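# Ivstead Mending and Laundry Circle: Minutes

Present: Jacqueline Leblanc (chair), Sânziana Crăciun (minutes), and a very good turnout of regulars and new faces, which was lovely to see on a wet evening.

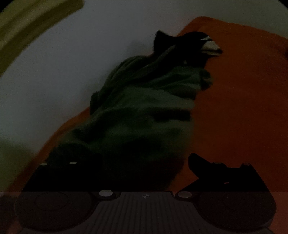

## 1. Welcome and last minutes

Jacqueline welcomed everyone and thanked those who came early to put out the chairs and fill the kettle. She had a special word for the new people, and reminded them that they don't need to know how to sew, fold or iron to belong here, only to be willing to sit with a pile of cloth and some company for a while.

The minutes of 25 February 2023 were read and agreed with one correction. The steam iron was lent to the Dilen Street group, and was not given to them, and we would like it back when they have finished with it.

## 2. The unclaimed pile

This took up most of the evening, and rightly so. The pile has grown again over the winter and there was a long and friendly talk about what to do with it.

Sânziana brought up the green piece with the black section at one end and the small cream patch on the black. Several people had an opinion on it. One member felt sure it was a garment that had been taken apart and half put back together, another thought it might be a bag cover, and it was agreed that we can't say until somebody shakes it out flat in good light and looks for a label. Jacqueline asked that it be kept out of the rag bin for the time being. If anyone recognizes a dark green soft cloth with black at one end, please speak to Sânziana, who will keep it on her own shelf.

There was then a wider discussion about things being left bunched up on the work surfaces. Jacqueline said, very kindly, that she does it herself at the end of a long night and she isn't pointing a finger at anyone. All the same, dark cloth left in a heap is hard to sort, and it is harder still in the evening when the big lights are off. It was agreed:

- Anything not being worked on is folded, even badly, before its owner goes for tea.
- Unclaimed pieces are kept for 60 days and then go to the Tănase Road clothing exchange.
- Each unclaimed piece gets a paper tag with the date it was found. Safety pins, please, and no tape on the fabric. We are still picking tape off the blue curtains.

A member asked whether 60 days was too generous. After some back and forth it was left as it is, with a promise to look at it again in September when the summer things come in.

## 3. Lighting

Following on from the above, there was strong feeling about the light. Matching green thread to green cloth is a misery after dark, and navy and black are no better. Two people had gone home last month with trousers hemmed in the wrong color and only found out at breakfast, though both took it in very good spirits.

Jacqueline has priced a pair of clip-on lamps at the Sumel hardware store. They come to 35 dollars for the pair. It was agreed without any fuss to buy them, and Sânziana will pick them up on her way past. They will live in the tall cupboard with the pressing cloths, and whoever uses them is asked to wind up the cord.

## 4. Folding evening

Sânziana offered to lead an evening on folding awkward things: fitted sheets, hooded tops, anything with a heavy end that slides off the table as soon as you let go. This was met with real enthusiasm, and a certain amount of confession about what people's closets look like at home.

We have room for up to 12 at the long tables. Please bring your own worst item. A sign-up sheet went around and was nearly full by the time it got back to the front, so a second evening may be needed.

## 5. Supplies

We are low on black thread, machine needles and the wide elastic. There is plenty of bias tape, and anyone who would like some should help themselves, as it takes up a whole drawer. The good scissors have been found behind the radiator. Jacqueline asked once again, with a smile, that they be used for fabric only.

## 6. Any other business

- The tea money is fine for now. Thank you to whoever left the shortbread.
- A member asked if we could take in soft furnishings for repair. We can manage cushion covers and small curtains. Anything bigger, please talk to Jacqueline before carrying it up the stairs.
- The Ivstead spring fair has asked us for a mending table again. Jacqueline will say yes and find out how much space we are being given.

## Actions

- **Sânziana:** collect the lamps, keep the green piece safe and check it for a label, make the paper tags.
- **Jacqueline:** reply to the fair, ask Dilen Street about the steam iron.
- **Everyone:** look through the unclaimed pile before leaving and take home what is yours.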